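I got to the Trillthorpe yard at half past seven on a Saturday, which is when the man who looks after the cranes likes to do his greasing. He'd already been up the ladder once and had black hands to prove it. "Tea first," he said, "then I'll show you the ropes." He meant it literally — we spent the next two hours talking about wire rope.

The yard has two overhead cranes and he's looked after both for 17 years. I asked what people get wrong most often and he didn't even put his mug down.

"They slap grease on the outside and think that's it done. A rope's a machine! All the wires are rubbing on each other inside, every time it goes round the drum. If the core's dry you won't see a thing until it starts breaking up."

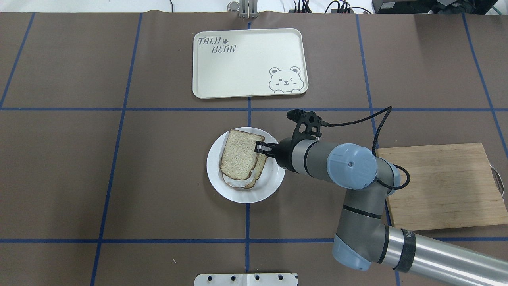 He used to do the whole job with a brush and a tin, and he's still fond of the brush for short lengths. For the long hoist ropes he now uses a pressure collar from Falcão, a clamp that closes round the rope and forces the grease in as the rope is pulled through. I wanted to know if it was worth the bother (it looked like a lot of bother, with hoses everywhere).

"First time I used it I hated it. I'd got the wrong seals in and it went all over my boots. Second time, lovely. You've got to clean the rope before, mind. If you don't, you're just pushing the muck further in."

## On picking a grease

I'd assumed thicker was better. He laughed at me for that, quite kindly. The yard gets bitter in winter and a stiff grease cracks and drops off in flakes, so he has moved to a softer one sold as Drodimora and goes round more often.

"Every 477 running hours on the big crane. I write it on the door. There was a fella at Trestdale who went by how the rope looked, and he ended up changing one at 2,684 hours that should have had years left in it."

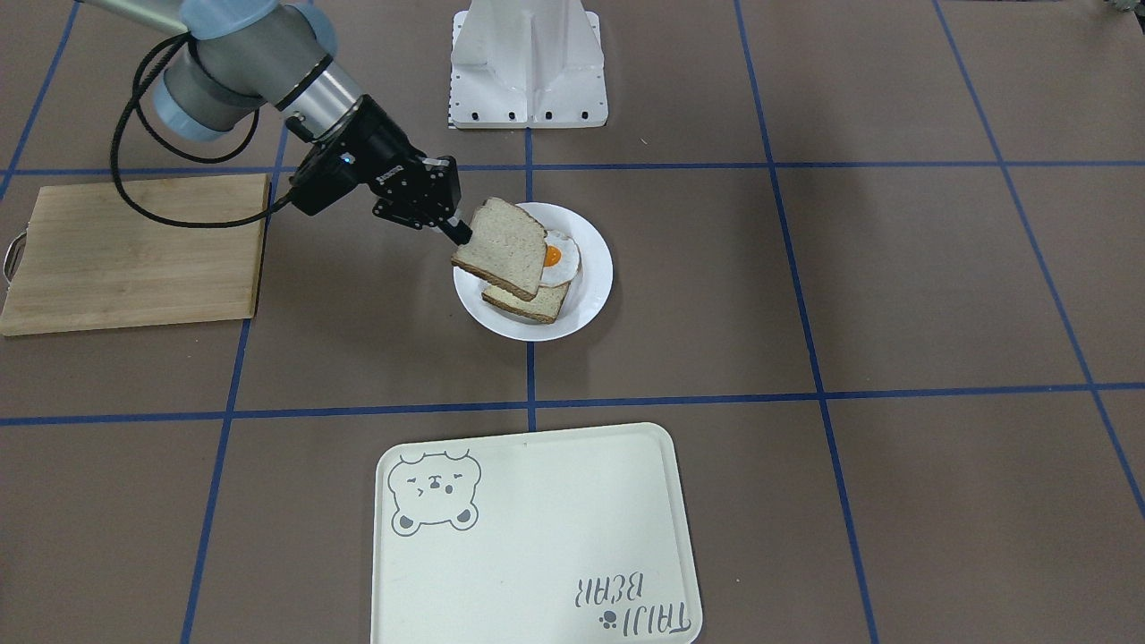 *The gripper holding a slice of bread by one corner.*

I asked whether he'd trust an automatic system, the sort that drips oil on by itself while the crane works. He pulled a face.

"I'd have one tomorrow for the wheels. For the rope, I want to be up there with a rag in my hand. You feel a broken wire before you see it — it snags the cloth."

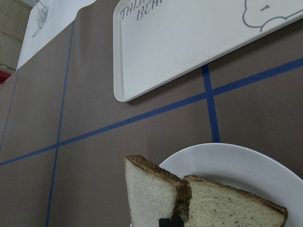
## What he'd tell a beginner

"Get the right gloves and keep your fingers away from the sheave," he said straight off. After that, he'd have them wipe down one rope from end to end and write up whatever they found, even if it was only dirt.

He showed me his own notebook, which is so greasy you can nearly see through the pages. Then the phone went, somebody wanted a lift doing before dinner, and he was off up the ladder again with his tea half drunk.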